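Two weekends with the Plillia hand gripper kit

Right, quick one, I've got a train at half six and I promised Britt-Marie I'd get this up before the others buy theirs. 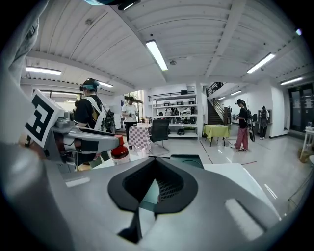

So the kit. Plillia is a hand-held gripper you carry about and do ordinary jobs with, and it records the movement so you can train an arm on it later. I had the loan of a pair from Zuvach, the resellers, for two weekends. No money changed hands, and they haven't seen this before you have.

Price first as that's what everyone emails me about. 2408 for the full set - two grippers, harness, charger, the software for a year. After that the software is 400 a year. Hmm. You can keep using it without paying but you lose the online sorting tool, and the sorting tool is the best bit.

Weight. Mine came out at 748 grams on the kitchen scales with the battery in. Fine for ten minutes. By the end of Saturday my wrist was properly moaning, and Gonzalo, who climbs, said the same, so it isn't just me being soft. Wear the harness! I skipped it the first morning like an idiot.

Grip is good. Small bottles, socks, a bunch of keys, all no bother once you stop squeezing like it's a pair of pliers. Very thin things are hopeless. I spent ages on a bank card and gave up. Faith got it in the end by sliding it to the edge of the table first, which is how I'd do it with fingers anyway.

Markers on the fingers need to be kept clean. Greasy thumbprint on one and the tracking went all over the place, took me most of an hour to work out why. The manual mentions this on page 11, in tiny writing, after all the stuff about straps.

Software - mixed. Setup was quick, pairing worked first time, exports are plain files you can open with anything. But it logs you out constantly and the delete button sits right next to save. I lost a whole morning of folding tea towels to that. Emailed support, got a reply from a Jozef Prins the same afternoon, very decent about it, says a fix is due in November. We'll see.

Would I buy it? For a small group sharing, yes, probaly. On my own, no, not with that yearly fee. Rosalía is still on her old Bermúdez pair and reckons the fingers are nicer on those, so I'm borrowing them next and will do a proper side by side.

Comments are open, ask me about battery life, I've got notes somwhere. Train!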